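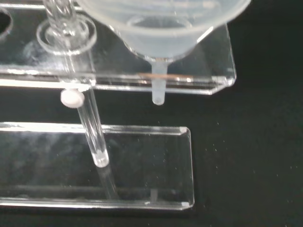 Walid Sayegh wants to know why the inspector in the Kassab buses case was charged with fraud and not theft, when passengers handed him their money in cash. Several people have asked the same, so I'll go through what was said in court at Prorkley.

Sep 27, 2020

The man worked as a ticket inspector on the Flistamton routes. Prosecutors say he wrote penalty notices on a pad he had bought himself, took payment on the spot and kept it. He denies this.

On the charge. Passengers gave him the money because they believed he was collecting it for the company. The prosecution says they were deceived into paying, and that is fraud. Theft was considered and dropped before the first hearing.

There are 37 passengers named on the charge sheet. Most paid once. Two sisters paid three times between them, always on the last bus out of Flistamton.

The total put to the court was some 3,000 pounds. I've seen much bigger sums on here. They didn't come from the hearing.

One woman had a valid ticket on her phone and was told the app had "gone down at head office". Kassab runs its tickets through Hekau. Hekau's records were read out and they show her ticket as live for the whole journey.

She paid anyway. She had a child with her and it was the only bus for an hour. Her statement was read by the clerk and it was short.

Someone below asks how it came to light. A passenger appealed. She wrote to Kassab in February with the number from her notice, and the company wrote back to say no notice with that number had been issued.

Her number was 1,085. The real pads for that depot had only reached the 700s. After that, the office pulled every complaint it had about penalty fares on those routes.

Kassab suspended the inspector the same week and then went to the police. His barrister said the company had been slow to give inspectors new pads and that he was told by a supervisor to "make do". The supervisor hasn't given evidence yet.
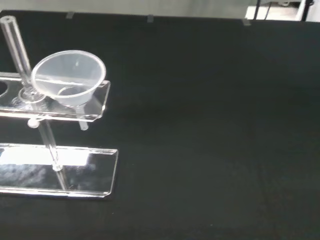

The supervisor is the part of this I'd watch. If he says he never told anyone to use a home-made pad, the defence has very little left on that point. If he says he did, the jury will want to know where the cash was meant to go. Every notice, real or not, was supposed to pass through his desk. Picture a funnel stand, with a platform gripped by a collar on an upright rod. Slacken the collar and the platform comes down, funnel and all. The defence case is held up by this man in much the same way.

A correction to my post from the first hearing. I wrote that the inspector had been sacked. He is suspended. I've deleted that post and I'm sorry for the mistake.

To the person asking about refunds: Kassab's solicitor told the court that the named passengers will be repaid whatever the verdict. No date was given. I've asked the company and had an automatic reply.

If you paid a penalty in cash on a Flistamton bus and you aren't among the people named, the police still want to hear from you. Keep the slip. A photo of it is fine if you've thrown the paper away.

You can also check a notice yourself. A real one has the depot name printed at the top and the inspector's staff number at the bottom. The ones shown in court had the staff number written in by hand and no depot name.

Kassab inspectors are not allowed to take cash at all now. They can only give you a slip with the payment address on it. The rule came in after the suspension, and the notices on the buses were changed over the summer.

I won't answer questions about where he lives, and I'll hide replies that guess at it. The jury is sitting and people in the town know the family.

The hearing carries on at Prorkley tomorrow at ten. The supervisor is due first, then someone from Hekau about the phone tickets. I'll add to this thread when the court breaks for lunch.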